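집안일 기계, 진짜 맡겨도 되나? 우리 집 점검표 (코멘트 포함)

작성 2022년 10월 16일

공유 41 댓글 3

지난번 글에 "그래서 로봇이 빨래를 개긴 개냐"는 질문이 제일 많아서 점검표로 만들어 봤어요. 제가 원래 공장 설비 안전점검을 하던 사람이라 표가 없으면 글이 안 써집니다. 직업병이죠 뭐. 항목마다 판정은 적합, 조건부, 부적합, 보류 이렇게 네 가지로 했고, 밑에 제 코멘트를 달았어요. 코멘트가 표보다 훨씬 긴 건 이해해 주세요.

대상은 Atham 로봇청소기(거실), Bavberg 탁상형 팔(주방 조리대 끝), 그리고 작업장 쪽은 Clusville에 있는 처남네 공방에서 쓰는 Iwasaki 이송 장치입니다. 이름만 들으면 거창한데 세 대 다 몇 년씩 굴린 물건이에요. 침구랑 옷 정리는 기계가 아직 제대로 못 하는 분야라 '작업 자체'를 놓고 점검했고요.

1. 바닥 청소

1-1. 비상정지 버튼이 손 닿는 데 있는가 — 적합
윗면에 큼직하게 있어요. 발로 눌러도 됩니다. 저는 발로 눌러요.

1-2. 문턱과 계단을 인식하는가 — 조건부
현관 턱은 잘 알아보는데 검은 러그를 낭떠러지로 아는지 앞에서 자꾸 돌아 나옵니다. 러그를 치우면 되긴 하는데, 그러면 제가 청소를 준비하는 사람이 되잖아요? 러그 걷고, 의자 올리고, 충전선 치우고. 이 준비 시간을 빼먹고 "청소는 이미 자동화됐다"고 하는 글이 너무 많아요.

1-3. 바닥에 떨어진 전선, 양말 — 부적합
양말 한 짝 먹고 멈춰 있던 게 이번 달만 3번. 전선은 더 무섭습니다. 멀티탭까지 질질 끌고 간 적이 있어서 이건 타협 없이 부적합이에요.

1-4. 충전대 주변 발열과 먼지 — 적합
벽에서 좀 띄워 놨고 뒤쪽 먼지도 닦았어요. 충전대 뒤쪽 한번 보세요. 저도 이번에 처음 봤는데 차마 사진은 못 찍었습니다...

2. 주방

2-1. 가열 기구와의 거리 — 조건부
Bavberg 팔은 뻗으면 가스레인지 손잡이에 닿습니다. 설정에서 회전 범위를 막아 두긴 했는데, 전원을 뽑았다 꽂으면 그 설정이 풀려요! 정전 한 번이면 끝이란 소리죠. 그래서 조리대에 멈춤쇠를 따로 달았습니다. 소프트웨어로만 막은 건 막은 걸로 안 친다, 공장에서 이렇게 배웠어요.

2-2. 칼, 유리 취급 — 부적합
시킬 생각도 안 했고 앞으로도 한참은 안 시킬 겁니다. 플라스틱 컵은 잘 옮겨요. 물이 반쯤 든 컵도 천천히 하면 됩니다. 유리컵은 미끄러뜨린 적이 있어서 저희 집에서는 금지.

2-3. 손 끼임 — 적합
제 손으로 직접 해 봤습니다(따라 하지 마세요). 닿자마자 멈추고 살짝 뒤로 물러나요. 처남네 Iwasaki는 이런 거 없어요. 그건 4번에서.

2-4. 그릇 정리 속도 — 판정 없음
안전 항목은 아닌데 다들 궁금해하셔서. 식기건조대에서 찬장까지 그릇 한 판 옮기는 데 30분 걸립니다. 제가 하면 노래 한 곡도 안 끝나요. 그래도 밤에 돌려 놓고 자면 되지 않냐 하시는데, 2-1번 다시 읽어 주세요. 사람 없을 때 가스레인지 옆에서 팔이 움직이는 거, 저는 잠 못 잡니다.

3. 침실, 옷 정리

오늘의 본론이에요. 빨래 개는 기계 얘기는 몇 년째 나오는데 우리 집에 들일 만한 건 아직 못 봤습니다. 왜 어려운지 점검표를 써 보니까 좀 알겠더라고요.

3-1. 대상물이 배경과 구분되는가 — 조건부
흰 탁자에 단색 수건 하나 놓고 개는 시연은 저도 신기하게 봤어요. 근데 침대 위는 그렇지가 않죠. 나뭇잎 무늬 침대보에 물 빠진 청바지를 펼쳐 놓으면 청바지는 그나마 낫습니다. 색이 다르니까요. 그 옆에 체크무늬 이불이 말려 있고 머리맡에 검은 옷까지 뭉쳐 있으면 거기서부터가 문제예요. 어디까지가 한 벌이고 어디부터가 다음 벌인지, 사람은 그냥 아는데 기계한테는 그 '그냥'을 다 가르쳐야 합니다.

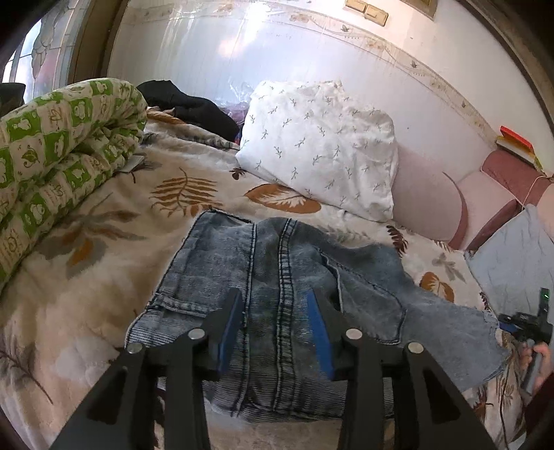 3-2. 집는 위치가 정해지는가 — 조건부
청바지는 허리 쪽을 잡느냐 밑단을 잡느냐로 일이 완전히 달라져요. 허리 쪽은 천이 여러 겹이라 두껍고 묵직해서 집게가 꽉 물어야 하고, 밑단은 얇은 데다 올이 풀린 옷이면 실밥만 집고 올라오기 십상이죠. 저도 눈 감고 한번 개 봤는데(진짜로 해 봤어요) 뒷주머니 박음질을 더듬어서 앞뒤를 알겠더라고요. 손끝 감각이 이렇게 중요합니다. 집게 끝에 작은 패드 하나 붙여 놓고 사람 손을 따라오라는 건 좀 미안한 요구예요.

3-3. 양쪽을 동시에 잡을 수 있는가 — 부적합
Bavberg는 팔이 하나라 바지를 끌고만 다닙니다. 침대에 올려놓고 시켜 봤더니 바지를 개는 게 아니라 침대보를 같이 개려고 하더군요. 두 손으로 잡고, 털고, 맞춰서 접는 이 동작이 핵심인데, 한 팔로는 저도 잘 못해요.

3-4. 매트리스처럼 푹신한 바닥에서의 안정성 — 부적합
점검할 때 사람들이 제일 많이 빼먹는 항목! 딱딱한 작업대에서는 집게가 바닥에 살짝 닿아도 괜찮거든요. 침대는 누르면 꺼지고, 꺼지면 옷도 같이 움직이고, 그럼 집을 자리를 처음부터 다시 찾아야 돼요. 게다가 팔을 침대 위에 올려놓으면 받침이 기웁니다. 저는 도마를 깔아 봤는데 그래도 기울었어요. 넘어질 위험 있으니 침대 위 설치는 하지 마세요.

3-5. 끈, 비닐봉지 등 말려 들 물건 — 부적합
침대 근처엔 이런 게 꼭 있어요. 늘어진 끈, 얇은 비닐봉지, 쌓아 둔 책. 관절 틈에 끈이 감기면 모터가 버티다가 뜨거워집니다. 기계를 쓰기 전에 방부터 치워야 하는데, 방을 치울 수 있으면 빨래는 왜 못 개겠어요.

4. 작업장 (처남네 공방)

4-1. 방호 울타리와 출입문 스위치 — 적합
문 열면 바로 섭니다. 스위치에 테이프 붙여서 무력화해 놓은 데를 하도 많이 봐서 그것부터 확인했는데 깨끗했어요. 칭찬했습니다.

4-2. 반복 이송 작업 — 적합
똑같은 상자를 똑같은 자리에 놓는 일은 벌써 기계 일이에요. 962개 옮기는 동안 떨어뜨린 게 하나도 없었습니다. 처남이 공책에 적어 놓은 숫자라 저는 믿어요.

4-3. 포장재, 천 덮개 취급 — 부적합
여기서 또 천이 나옵니다. 상자는 그렇게 잘 옮기면서 위에 덮은 천 한 장을 못 걷어서 결국 사람이 걷어 줘요. 집이나 공방이나 똑같더라고요.

4-4. 정비 시 전원 차단 표시 — 조건부
자물쇠는 있는데 꼬리표가 없었습니다. 누가 언제 잠갔는지 적어야 해요. 11월에 다시 가서 볼 거니까 처남, 읽고 있으면 준비해 둬요.

총평

모양이 안 변하는 물건을 정해진 자리로 옮기는 건 이제 맡겨도 됩니다. 바닥 청소는 사람이 반쯤 도와주면 되고요. 옷, 이불, 봉지처럼 흐물거리는 건 아직 우리 집에서는 통과를 못 시키겠어요. 저도 개기 싫어서 누구보다 통과시키고 싶은 사람입니다. 3번 항목은 새 기계를 빌리게 되면 다시 해 볼게요. 2-1번 멈춤쇠는 어디서 샀냐고 물어보실 것 같은데 철물점에서 파는 ㄱ자 쇠에 고무 붙인 거예요.

댓글 3

Kerstin Fagerlund
3-4 완전 공감해요. 저는 소파에서 시켜 보려다가 팔이 통째로 넘어갔어요. 도마 말고 합판을 넓게 깔면 좀 낫긴 한데 그럼 앉을 데가 없어집니다 ㅎㅎ

Sławomir Czarnecka
전원 뽑으면 회전 범위 풀리는 거, 설정을 저장하고 나서 본체 버튼을 길게 눌러야 남는 걸로 알고 있어요. 저희 집 건 그랬습니다. 그래도 멈춤쇠는 다는 게 맞다고 봐요.

글쓴이
오 길게 누르는 건 몰랐네요! 오늘 저녁에 해 보고 2-1번에 추가해 둘게요. 합판은... 저희 집 침대는 이미 자리가 없어서요.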